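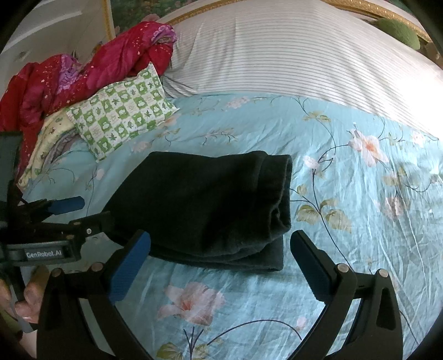 Black garment, folded, on a floral bed sheet.

Veterans | Community News

Former service personnel in Kutwood have a new place to sit down and disagree about tea. The Movside Veterans' Breakfast opened its doors on Oct 22, 2019 in the old drill hall on Cleltuletti Road, a building put up in 1868 and heated, by the feel of it, at about the same time.

The idea came from Sharada Gowda, a former army medic who moved to the town in April and found that the nearest regular meet-up was 30 miles off and mostly concerned with golf. She wrote to everyone on the old regimental mailing list, all 234 of them, and expected a handful of replies. She got a good many more, several of them in capital letters.
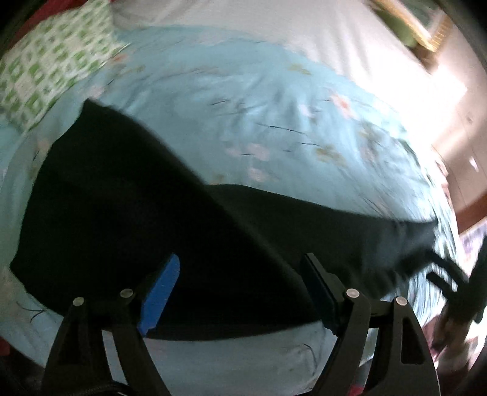
The breakfast is open to anyone who has served, in any branch and for any length of time, and to husbands, wives and grown-up children who would like to hear the stories again. There is no membership form. There was going to be one, but it ran to four pages and asked for a fax number.

A benefits adviser from Rondonuwu, the housing charity, will have a table by the window for people who need help with pensions, tenancies or a letter they have been avoiding. Gowda says the talk at the other tables is free to be about nothing at all, and on the first morning it was largely about parking. The Navy contingent sat together and complained that the bacon was an Army recipe.

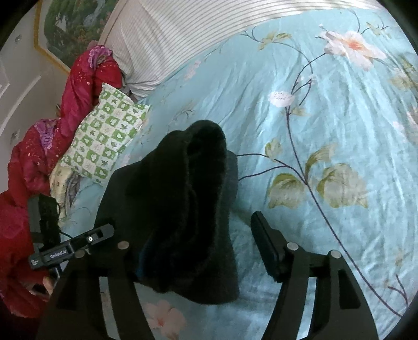
Do I have to book?

Just turn up, any time after nine. Breakfast costs £3, tea included, and if that is awkward have a quiet word at the hatch and it will be sorted out.

The hall has a ramp at the side entrance. The front steps are steep and the handrail is under discussion with the council, where it has been for a while.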